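From: Lenka Beneš
To: cell-practice list
Date: 7th January
Subject: Re: [cell-practice] Draft 6, section on props and modified objects

Tipene Quinlan wrote:

> I have read draft 6 and most of it is fine by me. My trouble is with
> 4.2, "objects shall be used in the condition supplied". At Sollbridge
> we tape things to objects all the time, to give the gripper more to
> hold or to make two similar items easy to tell apart. If 4.2 stands
> as written, 144 of our runs from September fall outside the guidance
> and I can't see what anyone gains by that. Could we say "should"
> and leave it to the site?
>
> Also, who checks the finger pads? Section 7 doesn't say.
>
> Tipene

Tipene, all,

Thanks for this. I wrote the first version of 4.2, so I'll answer for it, but I'm not tied to the wording.

The reason for "shall" was the trouble we had at Viswood with objects that changed during a series. An object would be logged as a plain pen or a plain cup, then somebody would add tape on the second morning and carry on under the same object number. When Abilio went back to compare the grasp results he had two different objects filed as one. We lost most of a week to sorting it out, and some runs we never did place.

I agree that a flat ban goes too far. Tape is cheap and quick, and we use it here as well. A marker with a wad of clear tape round the middle is a perfectly good thing to test with, but it is no longer the item on the supplier's sheet. It is wider, it has loose edges that can stick to a finger, and the place where you would normally grip it has gone. 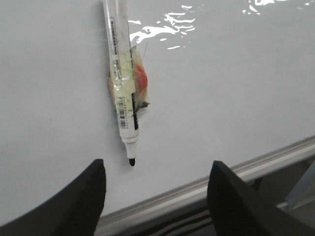

So I would split 4.2 in two and keep "shall" only for the record. My suggestion:

4.2.1 Objects may be modified by the site. A modified object shall be given its own object number before it is first used.

4.2.2 The record shall state what was added, where on the object it sits, and what holds it in place. If the addition shifts, tears or is replaced, the object shall be recorded again under a new number.

4.2.3 Barcodes and other labels used for identification should be left uncovered where possible. Where they are covered, the number shall be written in the run log by hand.

Your September runs would then be within the guidance as long as the tape is noted somewhere. A line in the run log is enough for me -- I don't think we need to ask for photographs.

One more point, which Remedios raised with me off list. Anything soft or fibrous held on with tape can shed, and bits get into the finger joints. I would put that under section 7 with the pads, and make it a look at both fingers after each series with a modified object. On your question about who does it, we have always had the operator do it and sign for it. If other sites do it differently, please say so, as the section was written from our own habits.

I haven't touched the clause on speed limits near the table edge. Teodor has comments on that from the Rakance cell and I would like to see them first.

If there are no objections to the split I'll put it into draft 7.

Regards,
Lenka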